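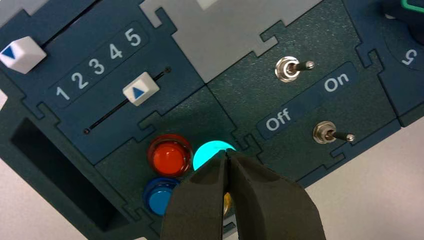

Arm keeps leaning on the button after the light comes on, then faults

Posted by Sibusiso Ntuli, March 17, 2020
14 replies | 2 people following

sibusiso_n
Long-time reader, first-time owner of a problem. We have an arm working a practice panel: push buttons, sliders, a couple of toggles. The job is to press a button until it lights, let go, and move to the next one. It handles the sliders fine. It handles the toggles fine. On the buttons it presses, the cyan one lights up, and then it just stays there with both fingertips on the thing like it's waiting for an elevator.

After a while the controller throws a protective stop, and I walk over, clear it, and we begin again. The log says "contact force exceeded" and nothing else useful. Red and blue usually go through without trouble. Cyan is the one that hangs. Software is the Verach stack, mostly stock settings, plus a release check I wrote myself in November and have been proud of until this week.

Any ideas before I start swapping parts at random?

paucar_pete
What does the release check look for?

sibusiso_n
Brightness in a patch around the button, from the wrist camera. Button lights, patch gets brighter, arm backs off. Threshold is 3880 on our scale, which I got by trying numbers until one worked.

paucar_pete
Well, there's a method.

My money is on the fingers. Your gripper is black and it comes right up over the button when it presses. Half your patch is finger. The light can be blazing away and the average still won't get there.

killian_maillard
I'd disagree. If the fingers were blocking the patch, red and blue would hang too. Same gripper, same approach. Look at the force side first. "Contact force exceeded" is the controller telling you what happened and people on this forum will do anything before they believe a controller.

paucar_pete
Red and blue don't get pressed from the same side, though? He said it's a cluster. If the arm comes in from the bottom, it lies across whatever is below the button it wants. Different overlap every time.

sibusiso_n
It does come in from the bottom. Going for cyan, it sits over part of the blue one and nearly all of the yellow one. And the fingertips land on the lower edge of cyan, nowhere near the middle. I had been calling that "close enough."

killian_maillard
Then you have two problems. Pressing a domed button on its edge is asking for it to bind. You can get enough travel to close the contact and light the lamp and still have the plunger jammed crooked in its sleeve. The arm pushes, nothing moves, force climbs, stop.

grumbleweed
Or your calibration is off and everything else is a symptom. When did you last move the board?

sibusiso_n
Define move.

grumbleweed
Oh no.

sibusiso_n
It got bumped. I put it back where it looked right. It sits at an angle anyway, so "right" is a matter of taste.

grumbleweed
It is not a matter of taste to the arm. Recalibrate, then come back and let these two argue about what's left.

trarketti_fan
Bit of a side point, but what's your force limit? We had a Trarketti unit with the limit set high so it "wouldn't nuisance trip," and it put a fingertip through a button cap. Somebody's hand was close by at the time. Nothing came of it except a very quiet lunch.

sibusiso_n
500 in whatever unit the config file believes in. It was that when I got here.

killian_maillard
Please find out what the unit is before you run it again. I mean that. And when you walk over to clear the stop, are you reaching in with the drives live?

sibusiso_n
...I will be adding a step to my procedure.

paucar_pete
For the record I still think it's the fingers.

sibusiso_n
Update. Looked up the unit, turned the limit down by a lot, and I now hit the e-stop before my arm goes anywhere near its arm. Recalibrated the board against the corners and clamped it. The fingertips land close to the middle of cyan now and the force stops are gone.

It still hangs sometimes, only now it hangs politely, well below the limit. So I moved the brightness patch up to the part of the button the fingers don't cover, and it has been letting go properly all afternoon. Haven't tried yellow yet.

paucar_pete
Thank you. I accept.

killian_maillard
The faults stopped when he fixed the contact point. The patch only fixed the dawdling – that's a separate complaint.

grumbleweed
The faults stopped when he clamped the board, which was my idea.

trarketti_fan
Add a timeout too. If no light is detected in 2 seconds, back off and report it. Then a bad threshold costs you a log line.

sibusiso_n
Adding it tonight. Will report on yellow.

Comments (14) | Shares (2)

Related threads
Clonesstead bench mounts: clamp or bolt?
Verach config file, which units is it using
Toggle switch snaps back after release
Paucar fingertips wearing unevenly
Protective stop won't clear without full restart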